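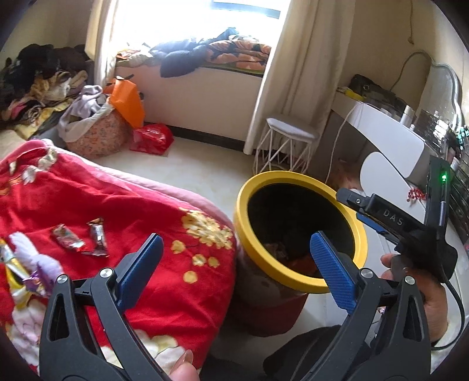 Photo: Thijs Van Dijk

About Furnard House

Furnard House is a residential school for adult learners in Wultham. The school offers evening and weekend courses in bookkeeping, languages and garden design, and has 13 full-time teachers on its staff. Each year 400 students enroll, many of whom stay in the house during their course.

The oldest part of the building dates from 1682. It was bought from the Verhoeven estate and opened to its first class in November of the following year. The east wing – formerly the grain store – now holds the library and 10 study rooms.

Ryan Tunstall has served as principal since the school joined the Dadutby Trust. Applications are accepted throughout the year, and prospective students are welcome to arrange a visit through the admissions office.

Last updated: Friday, August 26, 2022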